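Changes to checked baggage and the coach connection from March

Members travelling on the Tetstead group fare should read this before they pack. Madar Coaches has revised its luggage conditions for the coming season, and the new rules apply to everyone on the March departure, including those who booked under the old ones.

The main change is weight. Each passenger may put one case in the hold, up to 23 kilograms, and bring one soft bag on board. The old allowance of two hold cases is gone. A second case can still be taken if there is room, but it must be booked at least a week ahead and costs $64 each way. The driver can't take cash for it, and cases turned up without a booking will be left at the depot counter for the owner to collect.

Size is the other thing to check. Madar measures cases with the wheels and handles included, and a good many that are sold as medium come out over the limit once the wheels are counted. The limit is 149 centimetres, adding height, width and depth. Put a tape measure over yours at home. If it's over by a centimetre or two, you'll probably be waved through at Tetstead, but the Divis depot is stricter and you will be coming back through Divis.

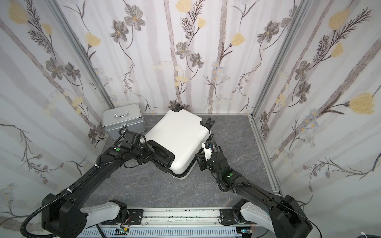 Hard cases and soft cases are treated the same under the new conditions. We asked Madar about this after several members raised it at the last meeting, as the draft rules had a surcharge for hard shells on the older coaches. That has been dropped. Scuffs, scratches and marks are not covered by the company's liability, whatever the case is made of. A cracked shell, a broken handle or a missing wheel is covered, provided you report it before leaving the depot. Reports made from home the next day were knocked back last season and we expect the same again.

Please label the inside of your case as well as the outside. Outside tags get torn off in the hold. Your name, a mobile number and the group booking number, 787, are enough. Don't put your home address on the outside tag.

Medicines, glasses, chargers and anything you'll need overnight should go in your soft bag. The hold isn't opened between Tetstead and Ko, and that leg takes just over five hours with one stop. Anyone travelling with a walking frame or a CPAP machine can bring it in addition to the normal allowance at no charge. Let the office know so it can be added to the passenger list.

The connection at Ko has changed too. The coach now pulls in at the eastern side of the station, next to the taxi rank, and the shuttle to the guesthouse leaves from the old bay on the western side. It's a level walk of a few minutes under cover, but you will have to take your own luggage across. There are trolleys at the eastern entrance, which take a $2 coin. The lift to the underpass was out of order when we last checked and the station couldn't give a date for the repair. The street-level crossing is the better way in any case.

The shuttle holds 13 people, so there will be two runs. Those who need a seat on the first run should tell the office by Friday. The second leaves forty minutes after the first, and the station café is open until 6 pm.

Travel insurance is still up to each member. The group policy covers cancellation of the coach and the guesthouse booking but doesn't cover personal belongings, and that includes cameras, phones and jewellery. Many home contents policies have some cover away from home, so have a look at yours before paying for another one.

Printed copies of the full Madar conditions are at the office counter.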